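Écrans > Séries > Coffrets et intégrales

Accueil Critiques Coffrets Cinéma Dossiers Contact

Dernière mise à jour : novembre 2022

Festcombe, l'intégrale : un beau carton et beaucoup de remplissage

J'ai acheté ce coffret plein tarif, soit 70 euros, ce qui me donne le droit de râler. Festcombe avait disparu des plateformes depuis un moment et l'éditeur, Pullport, a promis une « édition définitive » avec image restaurée, bonus inédits et livret. Le mot « définitive » me rend toujours méfiant. On me l'avait déjà servi pour l'édition précédente.

Pour ceux qui n'ont pas suivi : une petite ville côtière, un notaire qui disparaît, sa fille qui revient pour l'enterrement d'un autre. La série compte 39 épisodes répartis sur quatre saisons, dont deux vraiment bonnes. La première tient encore très bien. Hinata Takeda y joue la fille avec une sécheresse qui manque à presque toutes les enquêtrices de télévision qu'on nous a vendues ensuite, et la scène du parking, à la fin du troisième épisode, reste ce que la série a fait de mieux. La deuxième saison est plus lente, mais elle a le courage de ne pas résoudre l'affaire tout de suite. Après, c'est autre chose. La troisième passe son temps à expliquer ce que la première laissait deviner, et la quatrième ressuscite un personnage dont personne ne réclamait le retour.

Passons à la restauration, puisque c'est l'argument imprimé en gros sur le fourreau. Les scènes de nuit ont gagné en lisibilité, je le reconnais. On distingue enfin qui tient la lampe dans la séquence du phare. En revanche, le grain a été lissé partout, et certains visages de la saison 1 ont pris un aspect cireux assez pénible en gros plan. J'ai comparé avec mes anciens DVD sur le même téléviseur : pour les extérieurs, le nouveau coffret gagne sans discussion, pour les intérieurs j'hésite. Une « restauration complète » devrait faire mieux que de m'obliger à hésiter.
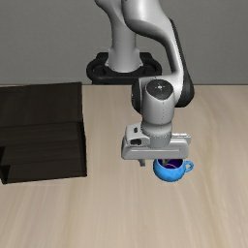 Le son me laisse plus perplexe encore. La version originale est correcte, avec des dialogues bien centrés et une musique qui n'écrase rien. La version française, elle, est nettement plus basse dans les deux premières saisons, puis remonte d'un coup au début de la troisième. J'ai sursauté, et mon voisin sans doute aussi. Quant aux sous-titres français, ils sont lisibles mais bourrés de coquilles. Le nom du notaire change d'orthographe entre deux épisodes qui se suivent, ce qui est fâcheux dans une intrigue où l'on cherche justement des signatures.

Les bonus, maintenant. L'éditeur annonce quelque 6 heures de suppléments. Je ne les ai pas chronométrés, mais une bonne part consiste en bandes-annonces et en résumés de saison, autrement dit des choses qu'on a déjà vues si l'on possède le coffret. Le making-of, intitulé Dagdag allez savoir pourquoi, est un enchaînement de compliments. Tout le monde y est formidable, tout le monde a pleuré le dernier jour. Aucun mot sur le changement d'équipe d'écriture entre les saisons 2 et 3, qui était pourtant la seule question intéressante.

Il y a une exception, et elle est de taille : l'entretien avec la monteuse, Asuka Murakami. Il dure 17 minutes et j'en aurais pris volontiers une heure. Elle montre deux versions de la scène du parking, explique ce qu'elle a coupé et admet qu'elle regrette un plan. C'est précis, un peu sec, sans musique derrière — à se demander comment cela a survécu au service marketing. Si le reste avait été du même niveau, cette critique serait bien plus aimable.

L'objet lui-même est joli. Carton épais, illustration sobre, disques rangés dans des pochettes en papier qui les serrent trop. Deux des miens portaient déjà des traces de frottement à l'ouverture. Ils se lisent sans problème pour l'instant, mais à ce prix j'aurais préféré de bêtes boîtiers en plastique. Le livret contient surtout des photos de plateau et une liste d'épisodes sans date de diffusion.

Faut-il l'acheter ? Si vous n'avez jamais vu Festcombe, cherchez plutôt la saison 1 seule, qui se trouve d'occasion pour trois fois rien, et voyez si vous avez envie de continuer. Si vous avez déjà l'ancienne édition, l'écart ne justifie pas la dépense, sauf passion pour les phares. Flarer, l'autre série du même éditeur, a vu le prix de son coffret s'effondrer en janvier, quelques semaines après les fêtes. J'attendrais de voir si celui-ci prend le même chemin.

Je garde le mien pour la première saison et pour l'entretien. Les disques de la quatrième sont restés dans leur pochette après un seul visionnage.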